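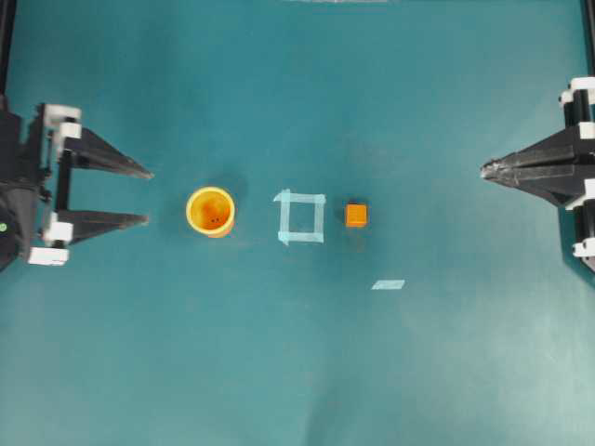

Brimemari Community Toy Library to reopen in Vakonley this February

Families in Vakonley will once again have somewhere to borrow puzzles, trikes and dress-ups when the Brimemari Community Toy Library opens its doors in the old Kikuchi Hardware building on the main street.

The library has been packed away since its former hall closed for roof repairs last winter, and coordinator Darcy Nepia says she has lost track of how many parents have stopped her in the supermarket to ask when it would be back.

"I couldn't be more pleased to finally have an answer for them," said Ms Nepia. "We've got 400 toys washed, mended and labelled, and there are kiddies in this town who were babies when we shut and are now running about looking for something to climb on!"

An annual family membership will cost $59, with a concession rate of $22 for pensioners, students and health care card holders. Grandparents are very welcome to join in their own right - plenty did at the old hall, and they were often the ones who stayed for a second cuppa. Members may borrow up to four items at a time for a fortnight.

Local joinery firm Ceda has built and donated 11 new shelving units, all low enough for small borrowers to do their own choosing. The firm's apprentices also fixed the much-loved marble run, which had been missing a leg for longer than anyone cares to remember.

The library will open mornings from 9.30 am until noon, with a sausage sizzle and face painting at the first session. Membership forms can be picked up at the Vakonley post office or filled in at the door.

Media enquiries: Darcy Nepia, Coordinator, Brimemari Community Toy Library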